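Why Does a Cup Have a Rim?

Have you ever drunk from a cup so fast that you never looked at it? Most of us do that every day. A cup is one of those quiet things that sits by your elbow and waits. But a cup is full of small ideas, and every one of them was worked out by somebody who sat and thought about it for a good long while. So let's go slowly, and maybe pour yourself some water before we start.

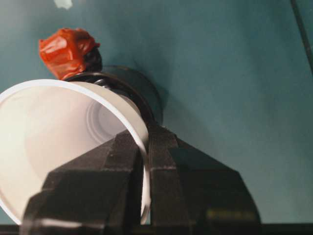
Words by the Plisteck Young Readers' Desk
Posted 27/10/2026 - Reading time: a glass of milk

Let's begin at the top, where your lips go. Run a finger around the edge of a throwaway cup and you may feel that it is rounded, like a tiny tube. That is called a rolled rim, or a curled rim. When the cup is made, the edge is warmed and turned over on itself. A flat, thin edge would feel sharp on your mouth, and it would bend very easily too. You can try this with a sheet of paper. Hold it by one short side and it flops over. Now roll it into a tube and hold it again. The paper is the same, but the tube stands out straight and proud! A rolled rim works in the same way, and it helps the cup stay round when you squeeze it.

Next, think about the shape. Many cups are wider at the top than they are at the bottom. We say that they taper. A tapered cup can slide down inside another one just like it, and then another can slide into that, until you have a tall stack that takes up hardly more room than a few cups would. Imagine packing for a picnic with 200 straight-sided cups. You would need a very big basket indeed, and a very patient grandmother to carry it.

Now for the bottom. Turn an empty cup over (do check that it is empty, please) and you might find rings or ridges pressed into it. A flat, thin piece of plastic wobbles and pops in and out, but a piece with ridges is stiffer.
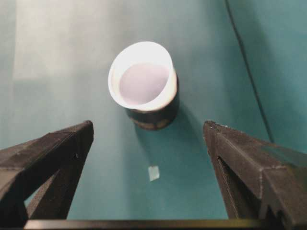

Ukia wrote in to say that the cups at home always stick together, and that two of them once had to be soaked in the sink before they would let go. What makes them do that?

What a good question, and a wet one. When two cups are pushed together tightly, their sides rub and grip each other. Pull them apart quickly and the space between the bottoms gets bigger, but the air can't rush in fast enough to fill it, so the air outside pushes the cups back together. Many cups have a little step in the side that keeps them from sliding in too far. If yours are stuck, try twisting gently as you pull.

Something to try at the table

You will need 3 cups that are the same, some water, and a towel for spills. Leave the first cup empty, fill the second halfway, and fill the third nearly to the top. Now give each one a soft push near the rim with one finger. Which tips most easily? The empty one is light, so it takes only a small push. A full cup is heavier, but its weight sits higher up than it does in the half-full one. Write down what you find, and then try pushing lower down the side as well.

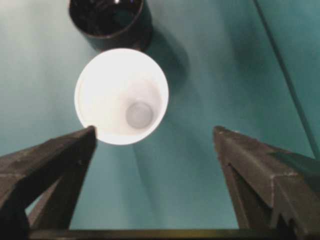 Two cups, one white and one black.

Does color matter to a cup? It can, a little. If you leave a dark cup and a light cup out in bright sunshine, the dark one soaks up more of the light and usually gets warmer. In January you might not notice much at all, but on a hot afternoon you could feel it with your hand.

Words to remember
Rim: the edge around the top.
Taper: to get narrower bit by bit.
Stack: a pile of things that fit on or in each other.

Next time we'll look at spoons, and why some of them are so very deep.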